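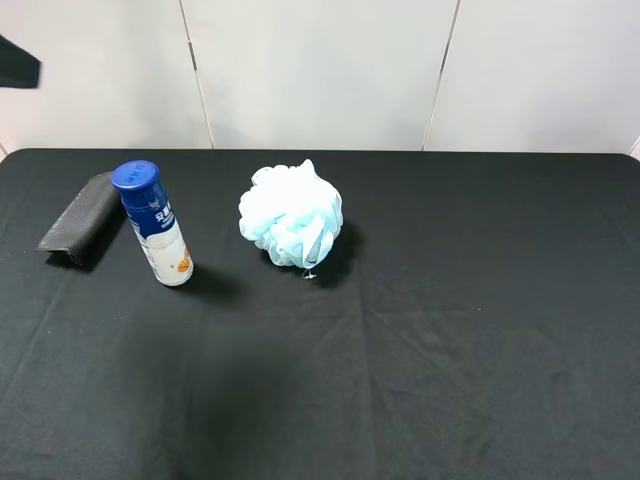 Sikham Table Drape, Black

Item 401

A plain black fabric drape for demonstration tables, sales counters and workbenches. It hangs over the front edge far enough to hide storage bins and cords on a standard folding table.

Size: fits tables up to 233 cm long
Color: black only
Sold in packs of 2

The fabric is medium weight and has no shine under overhead lights. All four edges are hemmed. There is no right or wrong side, so a drape with a stain on one face can be turned over and used again. Corners are rounded — if you want them square for a box-shaped table, ask for the Seltdale cut when you order.

Care

Machine wash cold with dark colors. Tumble dry low and take it out while slightly damp. Do not bleach. Lint shows on black, so keep a roller with the drape. Store it rolled on a tube to avoid fold lines.

Ordering

Orders ship from our Plindport warehouse. We keep more than 3000 packs in stock through July, when trade show orders are heaviest. Unwashed drapes can be returned in the original bag.

For custom lengths, write to Kgomotso Du Plessis in the sales office and include the length, width and height of your table.

See also: Chornovol table clips, Sikham drape in gray (discontinued)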